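Robots in the Workplace: The Breakfast Counter at Kandis
Student project report
Tatiana Gajdoš

1. Background

Kandis is a catering firm in Lisstead. It prepares breakfasts for offices and a small hotel, and sends out 728 in a normal week. In December the firm began using a robot arm, supplied by Kabbaj, for part of the counter work. I wanted to find out what this changed for the staff. I spent 3 mornings there and interviewed 4 people.

2. The work at the counter

Before the arm came, one person did toast, fruit and trays alone from 5 am. The job is now split. The arm moves light items between the plate, the board and the tray. A member of staff does the bread, hot drinks and anything sharp. New tasks are practised on a small counter with the toasters on one side, the cutting board in the middle and the fruit plate on a tray at the other side.

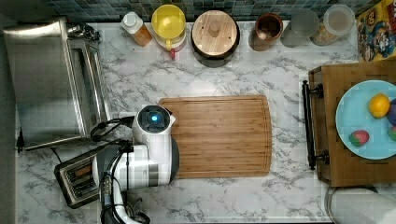 3. What staff said

All the staff I spoke to said the early shift was less tiring. Two said it was also duller. One had liked setting up alone with the radio on and now spends part of that time watching a screen and pressing "continue". Another has been trained to teach the arm new tasks and gets a higher hourly rate for it, but training has only been offered to people on full contracts.

The layout has become stricter. Staff used to put the canister and the utensil holder wherever there was room. Both now stay by the tiled wall, and several people said they get told off for moving things. Practice is done with toy fruit so that no food is wasted. 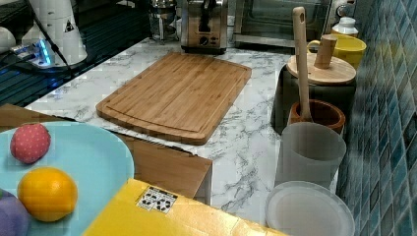 Figure 2. The practice counter, with toy fruit on the blue plate and the board in the centre.

4. Reaching near the appliances

The toaster side caused the most discussion. The gripper has to work above a metal toaster with the board close by, and staff were unsure at first how near they could stand. The firm's rule is that a person may not reach across while the arm is moving. This slows things down when both need the same side, and one worker said she now plans her morning by where the arm will be.
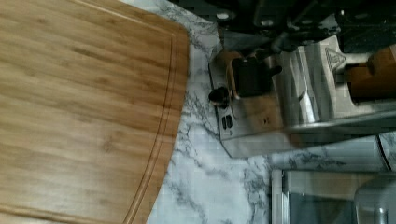 5. Findings

No jobs were lost at Kandis during my project, but one vacancy on the early shift was not filled. The work left for people involves more checking and less lifting. Staff were asked for their views after the arm was installed, and most would have liked to be asked before.

My sample was small and all from one firm. I had hoped to compare it with Kuketura, which does the same work by hand, but could not arrange a visit in time. This report was limited to 2,000 words, so the interview notes are in a separate folder.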